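Sureck releases second version of its garment folding software

Sureck has released Rosik 2, an update to its software for robots that pick up, straighten and fold clothes. The new version changes how the software decides where to grip a piece of clothing and adds a tool for looking back at failed attempts. It is available to existing users now, and new users can ask for access through the company's site.

The first version was made for towels, pillowcases and other flat items. Rosik 2 adds knitwear with sleeves, a request that Sureck says came up more than any other. 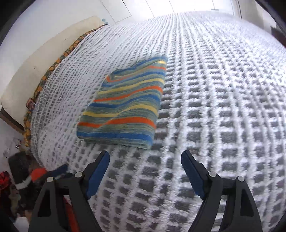
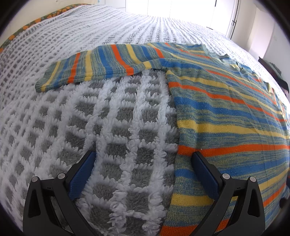 A folded striped knit (first picture) and a striped sweater spread out on the bed cover (second picture), both with the gripper open.

The main change is in the perception module. In the first version, the software looked for the outline of the item and picked corners from it. This worked for a towel on a bare table. It was much less reliable for a sweater, where a cuff, a hem and a fold in the fabric can all make a similar edge in the image.

Rosik 2 no longer starts from the outline. It gives each visible part of the fabric a label, such as sleeve, cuff, body, hem or neckline, together with a score for how sure it is. The planner reads the labels and the scores together. If the scores for the hem are low, the planner will not choose a grip point there. It looks for a safer move first, usually a short pull on a part it has recognized.

"The old version always gave you a grip point, even when it had no good reason to," said Gemma Cocco, who leads perception work at Sureck. "You would send that to the arm and the arm would go and pinch the middle of a sleeve. Now the planner can see that the answer is weak and do something else."

Stripes were a problem during development. A wide band of color has a clean, straight border, and the early models often took that border for the edge of the garment. On a folded item the bands also break and shift where the fabric creases, and the software would sometimes treat one garment as two pieces lying next to each other. The team added more striped and patterned clothing to the training material and changed the model so that it compares stitch texture on both sides of a color border before calling it an edge.

The background caused a similar issue. Bedding and rugs with a raised pattern gave the software a large number of false edges, and more of them when the camera was close to the surface and the lens bent the lines outward. Rosik 2 corrects for the lens before it labels anything. Users have to supply a calibration file for their own camera, and the installer will stop with an error if there isn't one. In the first version that step could be skipped.

"We had people write in with poor results, and half the time it was a missing calibration," Cocco said. "So now it's required."

Planning in short steps

The planner has also been rewritten. It used to produce a full folding sequence at the start and follow it through to the end. If the fabric slipped on the second move, every move after that was made on a garment that was no longer where the plan had it.

Rosik 2 plans the whole sequence but carries out only the next move. After each move it takes a new image, updates the labels and checks whether the rest of the plan still makes sense. If it does, the software carries on. If it doesn't, a new plan is made from the current state.

Szymon Dudek, who wrote most of the new planner, said the extra checks make each fold slower. On the computer Sureck uses for testing, the pause between moves is short enough that the arm appears to hesitate and then go on. On older machines it is longer. Users who work only with flat items can turn the checks off and get the old behavior back.

"For towels I would probably leave it off," Dudek said. "For anything with sleeves you want it on. A sleeve goes its own way when you drag it across something fluffy, and a plan made before the drag is not worth much."

The gripper control settings have been changed to match. The software now asks for a wider opening on approach and closes in two stages, with a pause after first contact. During the pause it compares the motor current with the value expected for the fabric type. A reading that is too high usually means the fingers have caught the bed cover or table cloth along with the garment, and the gripper opens and tries again a little higher. The limit can be set by the user. Sureck suggests starting with the default and lowering it for thick knits.

Test results

Sureck tested the release candidate on sweaters and cardigans that were not part of the training material. Each trial started with a garment in a random state, either crumpled, folded or laid out, and ended when the software reported that it was finished or gave up. Out of 100 trials, 76 ended with a fold that the team accepted. The company has put the logs for all of the trials online, including the ones that failed.

Most of the failures happened with garments that started out crumpled. In those trials the software often managed to find a cuff but then pulled the sleeve under the body, and it did not recognize the sleeve afterward. Thin fabrics did worse than thick ones. Garments with hoods were left out of the test and are not supported in this release.

Sutanto, a linen and workwear service that used the first version for towels, had early access to Rosik 2. Nisreen Najjar, operations manager at Sutanto, said the company plans to keep using the software for flat items and will try knitwear on one station before deciding on anything larger.

"It's better than what we had, and the mistakes are easier to understand," Najjar said. "I still want a person next to it when it's doing sweaters."

A tool for failed attempts

The review tool is called Deno and comes as part of the same download. It opens the log from a trial and shows the camera image, the labels, the scores and the chosen move side by side. Users can step back and forth through the trial and correct a wrong label by painting over it. Corrected images can be exported and used to retrain the perception module for a particular set of clothes.

Sureck's guide says that 40 corrected images are enough to see a change on one type of garment. It advises against using only failed trials for this, as the module can get worse on the items it already handles well.

Bok-nam Kang, who works on tooling at the company, said Deno was first built for internal use and was not meant to be released. Partners kept asking for screen captures from it, and at some point it was less work to clean it up and hand it over. Some rough spots remain. The tool is slow to open long logs, and there is no undo for painted labels once a file has been saved. Kang said an undo function is planned.

Logs from the first version cannot be opened in Deno. A converter was considered and dropped, as the older logs do not store the scores that the tool needs.

Upgrading

Users of the first version can install Rosik 2 alongside it. The two do not share settings, so grip limits and workspace bounds have to be entered again. Sureck recommends running the new version with the arm at reduced speed until the workspace bounds have been checked.

The programming interface has changed in one place. The function that returned a single grip point now returns a list of candidates with scores, and it may return an empty list. Code that expects one point every time will need to be updated. The release notes include a short sample that picks the best candidate and stops the arm if there is none.

The first version will get fixes for serious bugs until November. Intan Krishnan, product manager at Sureck, said the next update will deal mainly with crumpled starting states and thin fabrics, and that hoods will come later. No release month has been set for either.

Questions about access and calibration files can be sent through the support form on the Sureck site.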